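Community Help: Music, Recordings and Listening

Two pressings of the Arkthorpe album with different running orders. Which is the one the band intended?

Posted by Lesia Pavliuk

I would be grateful for guidance on a matter of discography. I hold two copies of the second Arkthorpe album, Cladonstead. Both are on vinyl, both were issued by Ralteck, and both sleeves carry the same artwork and the same credits. The running orders, however, differ on the second side. On the copy I purchased new, side two opens with the long instrumental and closes with the organ piece. On the copy I acquired from an estate in July, these are reversed, and the instrumental fades noticeably earlier.

The catalogue number is identical on both sleeves. The characters scratched into the run-out area are not: one copy ends in 405 and the other in 433. The labels at the centre also differ slightly in the shade of grey, although I am prepared to accept that this is the result of age.

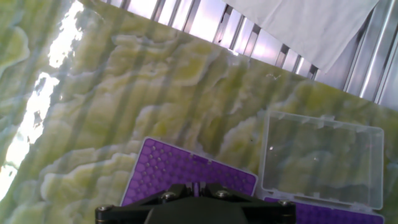 My enquiry has two parts. First, which of these orders reflects the wishes of the group, as opposed to the convenience of the record company? Secondly, is the shorter fade a deliberate edit or a mastering fault? I have consulted the printed lyric insert, but it lists the songs alphabetically and is therefore of no assistance. I should add that I am not seeking a valuation. I intend to keep both copies and wish to catalogue them correctly.

For the record, I consider the album to be the group's weakest after the departure of their first drummer, although the organ piece is very fine. Opinions on its merit are welcome but are secondary to the enquiry.

Reply from Remzi Kırmızıgül

The copy ending in 433 is the later cut, and in my view it should be catalogued as the revised edition. The following may be of use.

The album was first cut with the instrumental at the end of side two. The difficulty with that arrangement is a physical one. The grooves nearest the centre of a record carry less high-frequency detail than those at the outer edge, and the instrumental is the loudest and brightest performance on the album. The cymbals in its final section were reported to distort on modest equipment. When the lacquers were recut, the instrumental was moved to the beginning of the side, where there is more room for it, and the organ piece, which is quiet and largely confined to the middle register, was placed last. The full fade was restored at the same time. It is up to 20 seconds longer than on the first cut.

You should therefore find that the copy purchased new ends in 433 and the estate copy ends in 405. If the reverse is true, please say so, as that would point to a third variant of which I am not aware.

As to intention, the evidence is divided. The keyboard player, Öztürkmen, stated in the notes to the later compact disc that the group had always wished to finish with the organ. The compact disc nevertheless retains the first order. I would treat the remark with some caution, given that he wrote the organ piece.
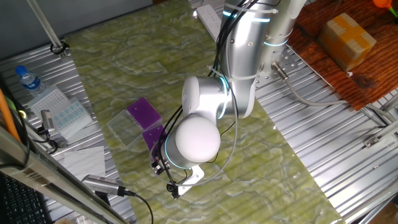
Before reaching any conclusion about the fade, I would recommend comparing the two copies under the same conditions. Use the same turntable, the same cartridge and the same volume setting, and play the final two minutes of the instrumental from each in turn. Check as well that the tonearm lead is not pulling. The arm requires enough slack to travel to the centre of the record without resistance, in the way that the black cables on the robotic arm shown here hang in loose loops down to the gripper. A taut lead adds drag that is most audible on the inner grooves, and a listener may mistake the result for a mastering fault. Clean both sides beforehand and allow them to dry fully.

With respect to the album's merit, I must differ. The first side is as strong as anything on the debut. The singing is a little strained on the slower numbers, but the bass playing is excellent throughout and the arrangements are less crowded than those which followed.

Reply from greyfadder

Have both. The early one sounds better. The fade is a fault, they ran out of space on the side. Sleeve is the same for each so go by the run-out only and ignore the label colour, they used whatever paper stock was available.

Reply from Wendouree Listener

I would respectfully suggest that the term "revised edition" be used with care. A recut does not of itself constitute a new edition, particularly where the catalogue number and the sleeve have been carried over without alteration. Our listening society records such cases under a single entry, with the run-out characters and the running order given for each variant. This avoids any implication that one version supersedes the other.

I am unable to comment on the instrumental's fade, having only the cassette, on which it is complete. The cassette follows the first order. It also places one song from side one on the second side, presumably to equalise the lengths, and the insert does not acknowledge the change.

Comment from Lesia Pavliuk

I thank all three correspondents. I have re-examined the records and can confirm that the copy purchased new ends in 433 and the estate copy in 405. I shall adopt the single entry with two variants. The comparison of the fades will have to wait until my cartridge is returned from repair.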